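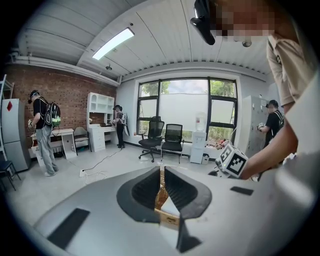 Gripper in the foreground, marker cube just above it, and the rest of the crew getting on with their own work.

I started at Jovside in April. The job is showing robots how to do ordinary things, mostly picking something up and putting it somewhere else. I don't write any code. I hold a gripper in my hand, do the task, and the recording goes off to the people who train the arm. My brother-in-law thought I'd be wearing a suit with wires on it. It's closer to stocking shelves very slowly.

The project I'm on is called Edis. Before that I had two weeks on Wogan, which was all remote control: you sit in a chair, move a pair of handles, and an arm across the room follows you. I wasn't good at it. There was a small delay, and I kept correcting for things that had already corrected themselves. Rostyslav Skoryk, who trained me, can fold a dish towel that way. My best towel looked like a sandwich.

Doing it by hand suited me better right away. You feel when the fingers have hold of something and when they only think they do. The hard part is remembering that the gripper isn't your hand. It has two fingers and that's it. If I turn my wrist in a way the arm can't, the take is no good, and I don't find out until the check in the afternoon. In my first week 38 of mine got thrown out for that.

Woven things took me the longest. A basket gives a little when you squeeze it, so you want to squeeze more, and then it tips. Emrys Morris told me to close until it stops sliding and leave it there. I also slow down before I lift, and I count to 3 in my head before I set anything down.
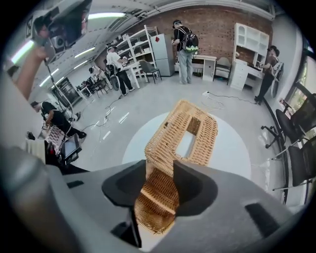
Do you have to do every take the same way?
They'd like them a bit different, so I change where I stand, the angle I come in from, and where the object starts out. The goal stays the same.

A normal run is 40 takes and then a break. I used to push through, but my forearm gets tired and the lifts get sloppy, and you can see it when you play them back. The team total on the board was 2,869 when I left last night. A fair number of those are mine, including one where I sneezed and kept going. It passed.

Next month a few of us move over to Irkalen, which is kitchen drawers. I've asked for the hand-held side again. Rostyslav says I should give the remote handles another try first, so I've got an hour with him at 4 p.m. tomorrow and a stack of dish towels.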